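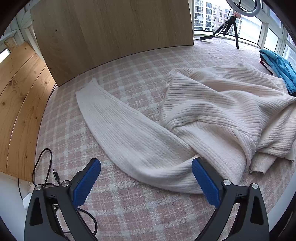
博客首页 > 上班这点事 > 仓库与机器

上个月说要写一写我们这边上自动化的事,拖到现在,主要是下班回家真的不想再看见任何跟衣服有关的东西(包括我自己沙发上那一堆)。今天轮到早班,下午三点就到家了,泡了杯茶,写!

先交代一下背景。我在 Moltovo 做退货处理,仓库在 Landitz 边上,坐公交到终点站再走一段。网上卖衣服的都知道,卖出去一批,总有一大堆要回来。回来的衣服得拆袋、抖开、看有没有污渍和脱线、摸一摸口袋、叠好、装新袋、贴标。我刚来的时候这些全是一个人从头做到尾,一张台子就是一个小王国,台子上放什么茶杯、贴什么贴纸都归自己管。现在不一样了,拆袋和贴标归了机器,叠衣服这一步有一半也归了机器,剩下的归我们。

说叠衣服。衬衫它叠得比我好,我认。T恤也行,牛仔裤更不用说,硬邦邦的,怎么折都听话。可是一到针织衫就乱套了。粗罗纹的毛衣最要命,袖子往身子底下一钻,从上面看就是一团起起伏伏的毛线,哪一条是袖子哪一条是下摆的褶,我拿在手里都要翻两下才知道。机器的夹爪去捏,经常一捏捏起两层,提起来整件衣服歪着挂在那儿,像晾坏了似的。还有浅色的,奶白、米白那种,罗纹的阴影淡,领口在哪儿都不好找。我们组的人管这种叫“面团”。早会上一听说今天面团多,大家就齐声叹气。

所以新流程里有一个岗位叫“整形”,名字很好笑,干的就是把毛衣先摊平,两只袖子拉出来,领口朝固定方向,再送进去。我现在大部分时间就在做这个。一个班的针织指标是每小时60件,刚开始我只能做到45,手忙脚乱,做梦都在找袖口。后来 Đạt Diệp 教了我一招:别从袖口找,从腋下找,捏住腋下那道缝一抖,袖子自己就出来了。他在来这里之前在干洗店干过,手上的功夫是真的好,我跟他学了两个礼拜,速度就上去了。

这里就有件事我想了很久。Đạt 这一招,以前就是他自己的本事,谁跟他关系好他就教谁。现在我们主管 Luzius Trummer 请他把手法一步一步讲出来,写成作业指导,新来的人第一天就照着学,以后机器那边也要参考。Đạt 答应了,也多拿了一份津贴,可是他跟我说,讲完那天回家路上心里空落落的。我问他后悔吗,他说不后悔,就是觉得怪。我懂这个感觉。你花了那么多年练出来的东西,变成一张塑封的纸挂在墙上,谁都能看,那它还算不算你的呢?

再说说好的一面,免得大家以为我光会抱怨。贴标交给机器以后,我的大拇指终于不疼了!以前撕底纸撕到指甲边上全是倒刺,冬天还裂口子,创可贴一贴就掉。搬箱子也少了很多,传送带直接送到台子边上。组里年纪大一点的几位阿姨,原来都在算还能撑几年,现在说再干下去也行。还有工资,按件的部分取消了,改成固定加班组奖,我个人是赞成的,以前抢好做的T恤抢到吵架的日子,我一天也不想再过。

不好的呢,首先是聊天少了。以前台子挨着台子,一边叠一边讲话,谁家孩子考试、谁家老公又买了钓鱼竿,一上午很快就过去了。现在整形位之间隔着传送带,机器一响,讲话得用喊的,喊两句就算了。其次是节奏。以前累了我可以自己慢一点,后面再补回来,现在后面那台东西在等,前面一慢灯就变黄,虽然没有人来骂你,可是你就是会紧张。我跟 Luzius 提过,能不能在中间加一段缓冲,让我们可以先攒几件。他听进去了,试了一个多星期,现在缓冲区能放7件,刚好够去接杯水。别小看这一杯水!

还有岗位的事,这个大家私信里问得最多。我们组原来40个人,现在还是40个人,公司的说法是退货量涨了,所以没有裁,但是走了的人也要看情况才补。Âu 那边的分仓听说招人已经停了,Riltham 那边还没上设备,一切照旧,他们组长来参观过一次,看得很仔细,走的时候脸色说不上好。我自己的打算是报名设备维护的内部培训,一月开班,晚上上课,要学一点电路和一点英文。英文我怕得要命,电路反而还好,小时候拆过家里的收音机(装回去是另一回事)。

有读者上次留言问,机器会不会很快就把毛衣也学会了。我不知道,我只能讲我每天看到的。有的衣服它上个月还弄不明白,这个月就顺了,比如带帽子的卫衣,以前帽子一翻过来它就停,现在很少停。可是开衫扣子没扣的,还有那种蝙蝠袖,两边宽得像被单,照样天天把它难住。Đạt 的说法是,衣服这东西没有骨头,每次掉在台上都是新的样子,人看多了也会烦,何况别的。

对了,顺便问一下,家里的羊毛衫起球大家都用什么处理?我用剃球器剃破过一件,心疼到现在。有好用的麻烦在留言里说一声,牌子型号都写上,谢谢啦。

下一篇大概写夜班食堂,那个番茄鸡蛋面我有很多话要讲。

联系博主 | 版权所有,转载请先留言 | 返回顶部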